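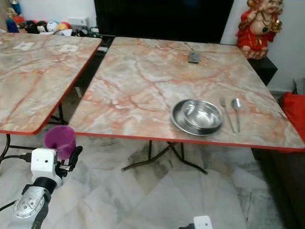
Ellska Boonyarit
September 12, 2021

So I've been eating dinner at the same time every night since June, and I have feelings about it.

Some background. For most of my adult life dinner happened whenever it happened. I'd come in from work, drop my bag, open the fridge, close the fridge, eat crackers standing up, and then around nine I'd get properly hungry and cook something far too heavy and go to bed with it sitting in my stomach like a brick. I thought this was just how people who live alone eat. My mother thought otherwise and told me so every time she called (she always calls at dinnertime, her dinnertime, so she had plenty of evidence).

What changed was moving to Penby. My old apartment was above a bar and the whole street stayed up until two in the morning, so eating at ten felt normal. My street now goes quiet at eight. The grocery store on the corner pulls its shutter down, the dogs go in, the lights go off one by one, and if you're frying onions at half past nine you feel like you're committing a crime. All the windows are open in summer! Everybody can smell you!

So I picked seven o'clock. I didn't think very hard about it. Seven is when the radio does the news, and I figured I could cook through the boring music program and sit down when the headlines started.

The first couple of weeks were kind of awful. I wasn't hungry at seven. I'd sit there with my rice and a bit of dal and push it around, and then at ten my stomach would wake up and demand to know where everything was. I gave in a lot. Toast, mostly, and one time an entire jar of pickled beets that I'd bought at the Virkutska market and was supposed to be bringing to a friend. (Sorry. You know who you are. They were very good.)

Then it sort of clicked over without my noticing. I remember being on the bus home and feeling hungry, really hungry, and looking at the clock and it was twenty past six. Since then it's been like that nearly every day. And I sleep better, which I'm annoyed about, as my mother has been saying so for 30 years.

I should say something about what I cook, because a few of you asked after the last post. It's nothing fancy. I have about five dinners and I go around them. There's the dal, with whatever greens are cheap. There's eggs in tomato sauce. There's a noodle soup that I make with too much white pepper. There's fish if I've been paid recently. And there's what I call shelf dinner, where I take down a can of something and a packet of something and see if they get along. Sardines and couscous get along. Chickpeas and instant ramen do not, please don't try it.

The thing that helped most was doing my chopping in the morning. I know, I know, I used to roll my eyes at people who did that too. But I'm awake anyway waiting for the coffee, and an onion takes no time at all, and then when I get home in the evening half the job is sitting in the fridge in a bowl with a plate on top. I also stopped buying the giant sacks of potatoes. They were a great price and I threw out half of every one.

The other thing is that I set my place before I start cooking. Plate, bowl, fork, spoon, all of it out on the table. I grew up with that being a chore (mine, then my sister's, then mine again after an argument I still think I should have won) and I'd dropped it completely. With the table already set I'm a lot less likely to eat out of the pot over the sink.

I don't do it every single night. I had 4 nights off last month, two for birthdays, one for a headache, and one where I just didn't feel like it and had ice cream at five in the afternoon and nothing else. It was pistachio and I regret nothing.

My phone rule has been a total failure, by the way. I meant to leave it in the other room while I eat. I lasted two nights. I do listen to the radio now, though, so at least I'm hearing about the weather along with reading about it.

Next up I want to try and do something about breakfast, which at the moment is coffee and then more coffee. If you have a breakfast that can be eaten by a person who isn't really awake yet, put it in the comments. No smoothies, the blender is loud and the walls are thin.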